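Plarnura Releases Hand-Held Demonstration Kit for Teaching Tabletop Tasks to Robot Arms

REKTHORPE, May 29, 2025 – Plarnura today announced general availability of the Berrada kit, a hand-held gripper tool and software package for recording manipulation tasks without a robot present. The operator carries the tool to the work, performs the task by hand, and uploads the recording. The resulting data is used to train a control policy for an arm fitted with matching fingers.

The kit replaces the company's earlier leader-follower system, in which an operator moved a small arm and a full-size arm copied it. That system remains supported for tasks that require force feedback, such as press fits and threaded parts. For ordinary pick, place, open and sort tasks, Plarnura now recommends the hand-held tool.

"With the leader arm, most of a session went into setup and recovery from faults," said Jozef Hendriks, head of product at Plarnura. "An operator with the hand tool can start recording on any table that has reasonable light. The limit is now how quickly the objects can be reset between takes."

The tool has two parallel fingers driven by a trigger, with a camera mounted behind them so that the fingers and the work surface stay in view through the whole motion. Finger opening is logged together with the video and the motion of the tool. The fingers are the same part that is fitted to the robot, and the view recorded by hand therefore closely matches the view the robot has when it runs the task. 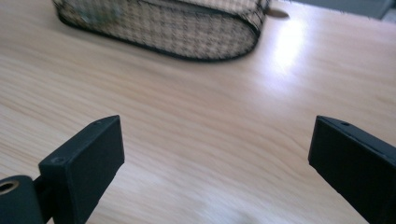 Each recording begins with the fingers open and ends when the operator releases the trigger and backs away. The software rejects takes in which tracking was lost, the fingers left the camera view, or the tool moved faster than the target arm allows. Rejected takes are kept in a separate folder with a reason code and can be restored by hand.

In trials at the company's Rekthorpe site, operators recorded 540 usable demonstrations of household handling tasks over 4 working days. The median time for a first-time operator to produce an accepted take was 59 seconds after a short briefing. Reflective tabletops and strong overhead lighting were included on purpose, as both had caused tracking loss in earlier versions.

"Glare was the most common complaint from pilot sites," said Gijs Van Loon, lead engineer for the Berrada kit. "We changed the exposure control and reduced the weight given to bright patches in the tracking step. Users should still avoid a lamp pointed straight at the surface – the software will warn them, but it cannot recover detail that the camera did not record."

Recordings are exported in an open format or sent directly to Zokari, Plarnura's training service. Zokari users can mix hand-held recordings with remote-control sessions from the older system. Plarnura suggests a minimum of roughly 75 accepted takes per task before a first training run, with object positions varied between takes.

The Berrada kit includes the hand tool, one spare pair of fingers, a matching finger set for the robot, a calibration board and a software license. Orders are open now. A left-handed trigger assembly is planned for October.

About Plarnura
Plarnura develops tools for robot teaching by demonstration and remote control. The company is based in Rekthorpe.

Press contact: Plarnura Communications, Rekthorpe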